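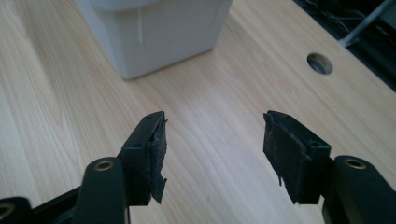
A round grommet hole in a light-colored wooden desktop

Desk grommet

A desk grommet is a lining or cover fitted into a hole in a desk, counter or table so that cables can pass through the surface. The word is also used loosely for the hole itself. Grommets are found in office desks, school computer tables, reception counters and home workstations, and are sold both as part of finished furniture and as separate fittings.

Name

The word "grommet" was first used at sea, where it meant a ring of rope. It was later applied to the metal eyelets that protect holes in sails, tents and other cloth. Furniture makers took up the word for a part that does a similar job in a hard surface. In catalogs the same part may be listed as a cable port, wire port, cable outlet or desk hole cover.

Design

Most desk grommets have two pieces. The liner is a short tube with a flange at the top that rests on the desk surface and hides the cut edge of the hole. The cap fits inside the liner and has a notch or slot for the cables. In many models the cap can be turned to make the opening smaller or taken out when a large plug has to go through. Some caps have a strip of brush bristles in place of the notch, which closes around the cables and keeps small objects from falling in.

Plastic is the most common material. Zinc alloy, aluminum, stainless steel and wood are also used, mostly in more expensive furniture. Rubber grommets are common in metal desks and equipment cabinets, where a bare edge could cut into the cable jacket.

Round grommets are the easiest to install, as the hole can be made with a single tool. Rectangular ones hold more cables but need a routed opening. Larger units may contain power outlets, charging ports or network jacks.

Installation

The hole is normally cut with a hole saw or a Forstner bit. Grommets are sized by the diameter of the hole, not by the width of the flange, and mixing up the two is a frequent cause of poor fit. Cutting partway from one face and finishing from the other reduces splintering. On particleboard the raw edge is often sealed with varnish or glue, as the material swells if a drink is spilled near it.

Placement is usually near the back edge, at a corner or behind the monitor. A hole directly above a crossbar, drawer or cable tray is of little use, so the underside is checked before cutting.

Product lines

The furniture maker Kobori began offering its desks with a choice of hole positions after its designer Chie Tanabe reworked the company's office range. The Basari line of replacement caps is made for desks whose original covers have been lost, and comes in 8 colors. A later Basari model, drawn by Tetsuya Ishida, uses a hinged lid.

Alternatives

Some desks have no holes and leave a gap between the top and the wall panel. Others use a flip-up trough along the rear edge, or clips that guide cables over the back.

See also

Cable management
Cable tray
Eyelet
Standing desk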